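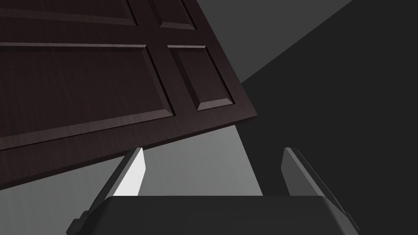
Ekstead Interiors – Door and Joinery Department

Skilier 661 Paneled Interior Door

The Skilier 661 is supplied in a dark brown wood finish with recessed panels and beveled surrounds. Standard height is 2000 mm. Each door is delivered with two keys and a fitting guide. Hinges are ordered separately under part number 148. Requests for other heights should be addressed to Annelies Lambrechts, Trade Sales. Orders placed before the July closing are shipped the same month.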